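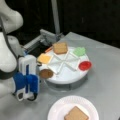

2019-10-11

Sandwich job again. I still don't believe the turntable earns its place. Aldo Bianchini says it saves the arm reaching across itself, and on paper it does, but every ingredient now has two ways of being in the wrong spot instead of one. Look at the tomato, which hangs over the rim, and the cheese on the other side doing the same. Those ridges on top were meant to tell us where each piece goes. They don't hold anything, they only mark out wedges, and a square slice doesn't care about a wedge.

Changes since last entry:
- tray speed down to 40 per cent of what it was
- Hultik driver board back in, the Plaken one is in the drawer with its label on
- new pick heights typed in by hand, old ones kept in the other file

Aldo wants to teach the heights automatically with a touch-down move. Fine in principle. My objection is that lettuce has no height worth the name. It has a wavy edge and a middle and they are different numbers, and whichever one the arm finds first is the one it will trust for the rest of the run. Bread is easy, the patty is nearly easy. I would do the touch-down for those two and leave the others alone until someone shows me a log that says otherwise.

Ran 16 cycles on paper only (simulator), all clean. I put no weight on that. The simulator thinks cheese is a brick.

Pongsiri gears: Aldo has read the listing and is convinced they will cure the backlash. I read the same listing and found a nice photograph and no figure for backlash. He can order one. One, not a set. The June order is still sitting under the bench and I walk past it every time I want the vice.

Plate position. Taped marks on the table would help, as I keep putting the plate down by eye and then wondering why the drop is off to one side. Agreed with Aldo that the plate's centre is now fixed 300 mm from the tray's centre, measured with the steel rule and not with his phone. Write it on the table in pencil if you move it.

Tritedham, the people with the stall at the makers' fair, have asked whether we can show it making a full sandwich start to finish. Aldo said yes before asking me - I would have said maybe. A stack is much harder than a single pick. Each layer moves the one under it a bit, and the top slice of bread is where all of that gets added together. I want to see 40 stacks logged with the misses written down as misses, including the ones where somebody nudged it.

To do:
- pencil marks for plate
- touch-down routine, bread and patty only
- check the grub screw on the tray shaft (still not convinced it's tight)
- reply to Tritedham, Aldo to show me first

Left the tray code as it was at the end. The arm file has my initials on the last change, so if it does something daft, ask me before rolling it back.

3 comments
7 shares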